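Handgreifer-Set von Prulidell ab August auch zur Miete

So, jetzt ist es raus: Prulidell vermietet seine Handgreifer ab August auch monatsweise! Bisher konnte man das Set nur kaufen, für 1.963 Euro, und das hat mich jedes Mal wieder von der Bestellseite vertrieben. Zur Miete kostet das Paar jetzt 324 Euro im Monat, Kabel und Ersatzspitzen inklusive. Wer nach der Mietzeit doch kaufen will, bekommt die erste Monatsrate angerechnet (die zweite leider nicht, ich habe extra nachgefragt).
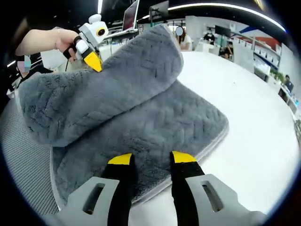 Dazu gibt es das Aufgabenpaket Honance, und das finde ich fast spannender als die Greifer selbst. Darin stecken 17 Übungen, von »Becher umsetzen« bis zu weichen Sachen wie Matten und Tüchern, jeweils mit einer kurzen Anleitung, wie man die Bewegung für den Roboter vormacht. Die Software heißt weiterhin Codcombe und läuft nach Angaben der Firma ohne Anmeldung auf dem eigenen Rechner. Schön wär's — bei der letzten Version habe ich einen halben Vormittag mit dem Treiber verbracht.
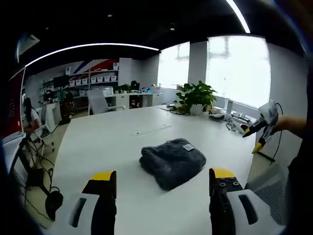

Bei Stoff trennt sich für mich bei solchen Sets die Spreu vom Weizen. Ein Becher bleibt ein Becher, aber ein Handtuch liegt jedes Mal ein bisschen anders, und man greift schnell zwei Lagen statt einer. Dass die Spitzen knallgelb sind und die Finger darunter schwarz, hilft mir da sehr, gerade über dunkelgrauem Plüsch: Ich sehe sofort, wo der Griff ansetzt. Weniger begeistert bin ich vom Kabel, das vom Gerät herunterhängt. Eine Funkversion ist angeblich in Arbeit, einen Termin wollte man mir aber nicht verraten.

Bestellen kann man direkt bei Prulidell oder über den Händler Salazar, der das Set einzeln, also mit nur einem Greifer, für 905 Euro verkauft. Mieten geht dort vorerst nicht. Ich habe mir für August ein Paar reserviert und nehme mir als Erstes die Tuchübungen vor — Erfahrungsbericht folgt, sobald der Treiber mitspielt!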